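**Upholstered headboard in a small bedroom - regrets?**

**brotolane**

We're replacing our old metal bed frame before my in-laws come in November. Down to two choices. One is a plain wood headboard, the other is a padded one. The padded one is $451 at Witby and the wood one is a little less. The room is small and the bed has to go near the radiator wall. One of us has dust allergies, not severe. I've never owned a padded headboard and I'd like to hear from people who have had one for more than a year.

**kettle_and_oak**

Had a padded one for six years. It was comfortable for reading and that's the main thing it has going for it. After the second year there was a darker patch where my husband leans his head. Upholstery cleaner took most of it out. I'd buy one again but in a darker color.

**mwf1319**

Wood. You wipe it down and you're finished. With allergies in the house I wouldn't even think about fabric.

**tallgrass40**

> With allergies in the house I wouldn't even think about fabric.

I have dust allergies and a fabric headboard and I'm fine. Your mattress, pillows and rug hold a lot more dust than a headboard does. I run the brush attachment over ours when I do the floors. If the allergy is mild I would spend the money on good mattress and pillow covers first and then get whatever headboard you like.

**mwf1319**

Fine for you. My son was stuffed up every morning until we got rid of his. I'm only saying what happened at our place.

**tallgrass40**

Did you change the pillows at the same time?

**mwf1319**

We changed the pillows too, yes. I still think it was the headboard.

**sundaylaundry**

We have one that's sort of in between, padded panels set in a wood frame. The panels run up and down, so you get seams between them, and crumbs and lint settle in there. A crevice tool gets it out. I like that the edges are wood because the edges are what you grab and bump into when you change the sheets.

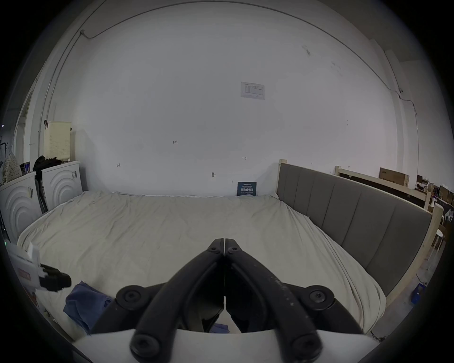
Ours. Gray panels, light wood frame.

To answer the color question before someone asks, gray has been good at hiding marks. The frame needed its bolts tightened once after we moved, otherwise no trouble.

**brotolane**

Thanks, that helps. I hadn't looked at any with a wood frame. Does it creak when you lean back on it?

**sundaylaundry**

Not since I tightened it. It did for a week or so after the move. Check whether the headboard attaches to the bed rails or to the wall before you buy. Ours attaches to the rails.

**porchlight_raju**

The radiator would worry me more than the dust. I had a bed near a baseboard heater in my last apartment and the glue let go along one side of the headboard. The fabric started to pull away from the backing. It was a cheap one, I admit. Leave a gap, and if you can't leave a gap, put the bed somewhere else.

Also measure the thickness. Padded ones add several inches and in a small room that can be the difference between a closet door opening or not. Ours stuck out 4 inches more than the wood one it replaced and we had to move the dresser.

**kettle_and_oak**

Agree on measuring. Tape it out on the floor with painter's tape and live with it for a couple of days.

**mwf1319**

Has anyone bought a bed from Witby lately? My sister waited 19 days past her delivery date and then they sent the wrong slats.

**tallgrass40**

Mine was from Zovport and came on time, on a Tuesday like they said. Assembly instructions were bad. Two of the rails look the same and aren't. Lay everything out before you start.

**brotolane**

OK, taped it out last night. Thick headboard on the radiator wall doesn't work, the closet door hits the bed. On the opposite wall it fits with 19 inches to walk past on the window side. Tight but we can live with it.

Leaning toward the wood frame with padded panels if I can find one in a queen that isn't too deep. Otherwise plain wood and a big pillow for reading.

**kettle_and_oak**

The pillow slides down behind the mattress, just so you know. Get the wedge kind.

**mwf1319**

Still plain wood for me. Let us know what you end up with.

**brotolane**

Will do. Is there a wedge that fits the whole width of a queen, or do people buy two?

**porchlight_raju**

They make full width ones. We bought two singles, because one of us reads and the other one goes straight to sleep.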